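3.2 Materials and table layout

The sorting task uses everyday sports and storage items that can be bought in most towns. We wanted objects that are light, cheap to replace, and awkward to set down neatly. Badminton shuttlecocks met all of these needs. A shuttlecock has a heavy end and a light, flared end, so it does not stay where it is put in the way a block or a ball in a cup does. When placed on a flat surface it tips onto its side, and a small push makes it roll in an arc around the tip. Most earlier tabletop studies that we know of have used cubes, cylinders, or mugs, and their placement rules do not carry over well to a shape like this.

We used yellow shuttlecocks with synthetic skirts throughout. Feather shuttlecocks were tried in the May pilot and dropped from the object set. The feathers bent after repeated handling, and a bent skirt changes the angle at which the object comes to rest. The synthetic ones were bought from Zarner in one order. Any shuttlecock with a visible crease in the skirt was taken out before a session and was not used again.

The receiving container is a shallow rectangular tray made of clear plastic. We picked a shallow tray so that the skirt would stand above the rim in most resting positions. A deeper box from Luvitar was considered, but it hid the object once it was inside and made the final position harder to score. The tray is placed with its long side running away from the person doing the task. Its position on the board was changed between trials, within the left half of the work surface.
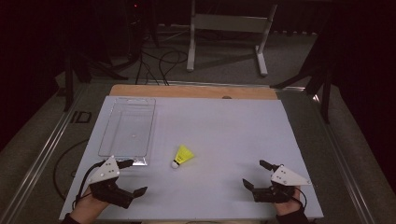 Figure 3. Table layout for the single-object condition, with the tray on the left and the shuttlecock on its side to the right of it.

The work surface is a light gray board with a matte finish, laid over the table. The plain color gives good contrast with the yellow skirt. Contrast with the tray is much weaker, as Figure 3 shows: the gray of the board is visible through the bottom of the tray, and the rim is marked mainly by faint highlights. We kept the clear tray all the same. Clear containers are common in homes and stockrooms, and a layout that left them out would be of less use to readers working on tidying tasks.

The start position of the shuttlecock was drawn from a printed list. Its heading, meaning the direction in which the skirt opens, was drawn separately. In the trial shown in Figure 3 the skirt opens away from the tray, toward the upper right, and the cork tip points to the lower left. Headings in which the tip faced the tray were not treated as a separate condition.

A trial was scored as complete when the whole shuttlecock rested inside the rim and had stopped moving. A shuttlecock leaning on the outside of the rim was scored as a miss. If it left the board, the trial was stopped and run again from the same start position. Across 9 layouts we recorded 1,615 trials, of which 96 were stopped and rerun. Two layouts, both with the tray close to the far edge of the board, account for most of the reruns.

Scoring sheets were checked against the layout list on 4/10/21. The sheets, the list of start positions, and the object list are part of the Tapley materials package. Object sizes were measured with a Florkulier caliper and are given in the appendix, along with the tray dimensions.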